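Every September the corporate gift basket emails start. I spent an evening reading the small print on four of them so you can be annoyed along with me. (1/11) 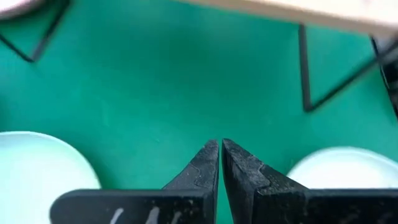
Green surface, matte black tips, very small gap.

Grundgate first. Their "Grand Harvest Tower" is $900. I read that twice. For that you get pears, two cheeses, crackers, a jar of fig jam and what the page calls "seasonal accents." I wrote and asked what a seasonal accent was. Reply: "a decorative element reflecting the season." OK. (2/11)

The tower also says "37 gourmet items." Go to the contents list. Each wrapped chocolate is an item. So is the ribbon. So is the card you have to write yourself. (3/11)

Fadthorpe does better on the count but look at the shipping. Basket is $40, fine, good price for fruit. Then you get to checkout and there's a "freshness handling" line, a "gift presentation" line, and delivery on top. I closed the tab. (4/11)

And the photo on their page shows a basket with a handle. Scroll down far enough and it says "container may vary." My sister-in-law got a cardboard tray. Nice apples, to be fair. (5/11)

Stakiretti is the olive oil and cookies one. I have no complaint about the cookies. My complaint is "hand-selected." By whose hand? From what? Everything in my kitchen was hand-selected, I was there. (6/11)

Also their guaranteed delivery date is only guaranteed if you order before 11 in the morning, and they don't say in which time zone. I asked. Still waiting. (7/11)

Andreadis I went in wanting to dislike, mostly over the word "artisanal" in the first sentence. But the weights are listed. Every item, in ounces. There's one price and it includes shipping to the lower 48. (8/11)

They do pad the bottom with shredded paper – a lot of it – so the basket looks fuller than it is. They all do this. If you're comparing sizes, ignore the photos and add up the ounces. (9/11)

Someone is going to tell me it's the thought that counts. Sure. Then think about it for $40 and go to a grocery store. A bag of good oranges and a note has never let me down. (10/11)

If you're ordering for an office anyway, email them first and ask for the full contents with weights. If they send back a brochure, try someone else. (11/11)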